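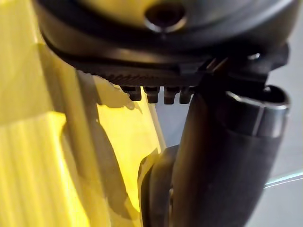

Put-away

Put-away is the stage of household tidying in which loose articles are returned to a fixed storage place. It is distinguished from cleaning, which removes dirt, and from decluttering, which reduces the number of articles kept. In stockroom usage the same word covers the movement of received goods to a shelf position.

Terminology

The storage place assigned to an article is its home position. An article without one is called a stray. Some manuals, among them the Trivau household guide, also use the term holding place for a tray or surface where strays wait until a home position is assigned.

Method

Two orders of work are in common use. In the by-place order, one surface is finished before the next is started. In the by-kind order, like articles are gathered from the whole room and carried to storage together. The by-kind order shortens the walking distance in large rooms – at the cost of leaving every surface partly covered until late in the work.

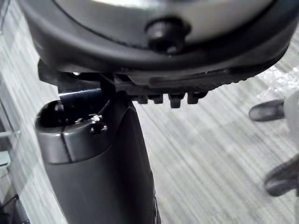

The choice between them depends largely on how storage is laid out. Where each surface has a drawer or shelf within reach, the by-place order is usually preferred. Cullinane and Owusu recommend it for any room with more than three storage points.

Articles used together may share a home position even when they differ in kind. Heavy articles are normally stored between knee and shoulder height. Stacking is limited to pieces of equal or decreasing size.

Records

The Tisberg survey listed 1191 household articles by home position. Its compiler, Catríona Breathnach, treated sets as single entries, so the figure is not comparable with counts of individual pieces.

See also

Decluttering
Home storage
Shelf labeling

Last revised 2019-07-31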